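Small Lids, Big Tables: Janelle Tagle on Sorting a Workshop from the Tabletop Up

Janelle Tagle keeps a pencil behind each ear and forgets about both of them. She has spent 12 years helping workrooms, studios and repair shops get their stuff under control, first on her own and then under the name Prurumeo, and she still gets visibly excited about a clear table.

"A big white table is the best thing you can own," she tells me, before I have even sat down. "Better than shelves, better than any label maker. You put your mess on it and it can't hide from you."

We met on 7th July at the Macedo building, where she was in the middle of a job that she expected to run until the end of the month. She poured two iced teas, cleared a stool for me by putting its contents on another stool, and started talking.

Her route into this work was not a planned one. She trained as a picture framer, and the shop where she learned the trade was so crowded that finding a box of hooks could eat up a morning. One slow January she asked the owner if she could empty a single cabinet and start over with it. "He said fine, as long as I didn't throw out anything with a screw in it. So I kept every screw! And by the end of that month I'd done the whole back wall and I'd lost interest in framing completely."

The screws taught her something she still uses. Tagle begins every job with the small stuff, and she knows that this puts her at odds with a lot of people in her line of work, who like to start with furniture. "They want to move the big cabinet first, and I get it, it feels great, you've moved a cabinet. But the cabinet is full of little things that don't belong in it. Now you have the same problem in a different corner."

So the little things come out, a handful at a time, onto the table. She doesn't like to tip out a whole drawer. A heap makes people tired just looking at it, she says, and tired people put everything back where it was. She'd much prefer to see one object in the middle of all that space, get a decision about it, and bring on the next.

Then there is the bin. Tagle is firm about bins, and she has views on size, color and lids that could fill an article of their own. The short version is that the bin should be small, it should stand on the left if you're right-handed, and the lid should stay up for as long as you are working.

"If you have to open a lid every time, you start negotiating with yourself," she says. "You hold some scrap of packaging and think, oh, maybe I'll need it. With the lid open, it's gone before you've finished the thought."
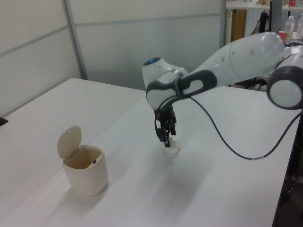 On the worktable: one clear plastic piece, with the bin standing open on the left.

Clear plastic is the subject that really gets her going. She calls it the sneakiest material in any workroom, and she blames it for more wasted time than paper and string put together. A transparent cover or tray on a white surface all but vanishes, she says, and she has watched people wipe down a table and send three or four of the things skating onto the floor without ever seeing them.

"You have to get down low and look across," she says, and she gets down low to show me, cheek almost on the tabletop, one pencil dropping out from behind her ear. "From up here, nothing. From down here, there it is, you see the edge of it. I love that. It's like looking for shells."

I ask whether a dark table would solve the problem. She shakes her head before I get to the end of the question. On a dark table you'd lose the black cable ties, the rubber feet and the little washers, and those are worse to step on. She did once try a green cutting mat from Andier, which she liked a lot for metal parts and not at all for anything else. Everyone who works with her has now heard the story of the mat, she admits, and she tells it to me anyway, at some length.

What about the stuff that survives, the pieces that are decided on and kept? They go to the shelves, and the shelves are the part of a job that Tagle leaves till last. This surprises visitors. Past the pale partitions, the shelving is still cluttered, and she is perfectly cheerful about it.

"People walk in and look straight through the gap at the shelves and I can see their faces," she says, laughing. "They're thinking, what has this woman been doing all week? But I'm not going to make a home for things until I know which things. The shelves get to be ugly for now. That's their job."

The partitions themselves are a favorite trick. She uses them on nearly every project, sometimes borrowed, sometimes bought, always plain. A busy wall behind a table pulls at your eyes, in her experience, and with something quiet back there she can keep going for a good 20 minutes longer before she needs a break. On a job at Vurnska, a repair shop with posters on every wall, she hung bedsheets.

"Fitted sheets, too, because that's what I had in the car," she says. "They looked terrible - all saggy at the corners - but we finished early."

She keeps a notebook for each job, and she let me leaf through the one from Vurnska. It lists every kind of object that crossed the table, 727 lines in her small upright handwriting, with a mark for kept, given away or binned. Some entries have remarks. "Lid, no jar" appears again and again. Next to one of them she has written "jar!!" and underlined it twice.

"Oh, that was a wonderful afternoon," she says when I point it out.

Before I go, I ask what a reader with a messy garage and one free hour should do. She thinks about it for some time, turning her glass on its coaster. Then she tells me to wipe the table, open the bin and fetch one drawer, the smallest in the place, and to leave the door to the rest of the garage shut.

She has already picked up a cloth and started on the far end of the table by the time I find my bag.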